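Right, a few of you asked what I do all day now, so a little thread. I teach robots to tidy up. By hand! You hold a pair of grippers and do the job yourself, and the robot learns from your goes at it.

Today's job at Dreltard is "cube in the bin". Pick it up, carry it over, let go. A toddler could do it (mine does, usually with my keys).
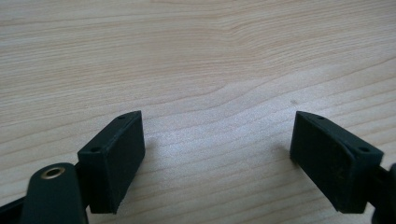
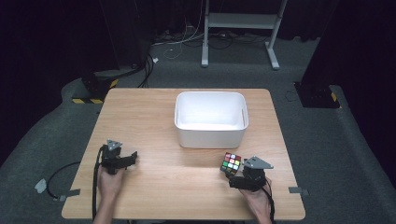

Jaws wide open over bare table in the first one, both grippers and the Rubik's cube in the second.

2/ The hard bit is slowing down. Your own fingers want to snatch, and the gripper makes you think about where both sides of the jaw are going to land. My first week I squeezed everything like I was juicing a lemon.

3/ Numbers, for those who like them: 181 goes this session, 2,101 since we began in June. Arsen Stasiv is miles ahead of me and never mentions it, he just leaves the tally open on his screen.

4/ Someone asked if we always start from the same spot. No! We shift the cube between goes, otherwise the robot only learns one reach and gets stuck the minute you nudge anything.

5/ And yes, I did try to solve the cube with the grippers at lunch. One turn took me 13 minutes and I'm fairly sure it was the wrong turn.

6/ We've also got a remote control setup, where you steer the arm from a chair. Much comfier, much slower. I go back and forth on which I like, but my wrists vote for the chair.

7/ Tomorrow it's two cubes and I have to use my left hand as well. Wish me luck, I can't even butter toast with it.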